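4. Caring for the desktop

Read this section before you put anything on the new top. The Stotside desk has a light wood surface with a clear finish, and the finish is thinner than the sales sheet would have you believe. "Wipe-clean" is their word. I would say "wipe-clean if you get there quickly."

4.1 First cleaning

1. Take everything off the desk, including the monitor stand and the felt mat.
2. Dust along the grain with a dry cotton cloth. Paper towels leave lint in the grain lines.
3. Dampen a second cloth with plain water and wring it out hard. If it drips, wring it again.
4. Wipe from left to right in long strokes, following the grain where it curves.
5. Dry with a third cloth right away.

NOTE: The Kidon spray that ships in the accessory bag is described as a cleaner, a polish and a sealer. I have my doubts about any bottle that claims three jobs. Test it on the underside first and leave it overnight.

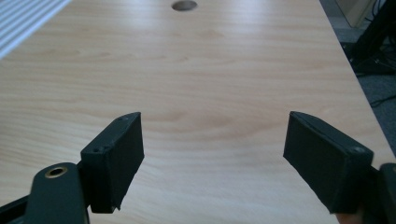

4.2 Marks and scratches

Light scratches that run with the grain are hard to see and are usually best left alone. Scratches across the grain show up under a lamp held low to the surface, so check in the evening if you want the bad news.

1. Rub the mark with a dry cloth. Plenty of "scratches" are just residue.
2. If it stays, use the Qaisi wax stick in the palest shade. The medium shade is sold as a match for this top. It dries too orange.
3. Scrape off the extra wax with a plastic card, moving along the grain.
4. Buff for 2 minutes.

CAUTION: Do not use melamine sponges. They are fine sandpaper with good publicity, and they will leave a dull patch that no wax stick can fix.

4.3 Heat and cups

The box says the finish resists heat. It gives no temperature and no time limit, so treat the claim as decoration. Use a coaster for mugs and a proper trivet for anything straight off the stove.

4.4 Re-oiling

Do not oil the top unless the clear finish has been fully sanded away. Oil will sit on an intact finish and go sticky. Rosalía Peñalver, who revised this section in March, suggests a small test patch at the back edge even on bare wood.

Go to Section 5 for leg leveling.

Related guides
Nemia desk lamp: clamp fitting
Stotside drawer unit: runner adjustment
Qaisi wax sticks: shade chart
Kidon spray: what the label leaves out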